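Omcombe Parents' Corner > Toys and Play > Storage and cleaning

Sorting out a mixed tub of chunky bricks, where do I even start?

Posted by brickmum_omcombe

Hi all! I've ended up with a big tub of second-hand building bricks (the chunky sort, for small hands) and I'm trying to get them fit for the playgroup before September. Sounded like a nice quiet evening job. Well, I'm now on my third evening and my kitchen is still full of the things!

They're mostly orange, with bits of other sets mixed in and all sorts of odds and ends from the bottom of somebody's toy cupboard. I've been tipping them into a shallow blue tray a small batch at a time, and that's helped loads, but then I find batteries in with the bricks and I start worrying about leaks and whether the whole lot needs chucking.

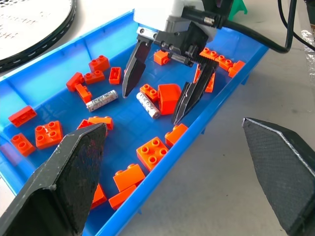

So I suppose I've got two things to ask. Do the bricks need a proper wash if they've been sitting with old batteries, and is it better to sort by colour or by size? My other half says size, I say colour, and we've stopped discussing it over tea.

Posted by Tubs and Lids

Batteries first, always. Go through each batch and pull them out before you do anything else, and keep them in a jar with a lid, well away from little ones, until you can drop them at a recycling point. Most supermarkets have a bin for them by the door. If one has leaked you'll normally find a white or greenish crust on it. Put rubber gloves on for those, and I'd throw away any brick with crust on it — you won't miss one or two. The rest just want warm soapy water and a soft toothbrush for the hollow side, where all the fluff and biscuit ends up. Don't put them in the dishwasher on a hot wash, I did that with a set of Kokar ones and they never gripped properly again.

For sorting I'd go by size. Children find the colour they want in a second, but they'll dig for ages for a long flat one. I did a tub of 2,000 for our school fair like this and it was done in 5 evenings, telly on, no rush.

Posted by greyslippers

just bung them in a net bag and rinse in the bath. life's too short

Posted by Old Shed Door

I'd go along with the washing advice above, and I'd add that a shallow tray beats a deep box every time. With sloped sides you can push everything about with a flat hand and see what you've got. Do it near a window in the daytime if you can, as odd colours are much easier to pick out.
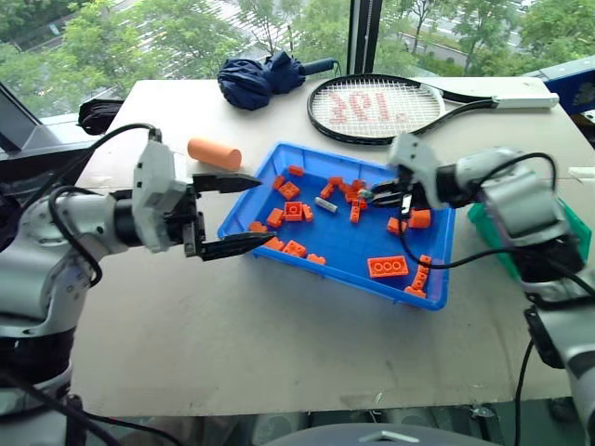 What should I do with the odd bricks that don't match the rest?

Try one on top of an ordinary brick first. If it clicks on and comes off again without a fight, leave it in, the children won't care what colour it is. If it's loose or gets stuck, put it in a separate bag and give it to someone who has that make. I had 27 strays from a Cindetti set last time and they went to a neighbour within the hour.

Let them dry on a towel overnight, upside down first and then turned over in the morning, as the water sits in the hollows.

Posted by brickmum_omcombe

Thank you both (and greyslippers, I was tempted!). Size it is, though I'm not telling him yet. Gloves and a jar are on the list for tomorrow.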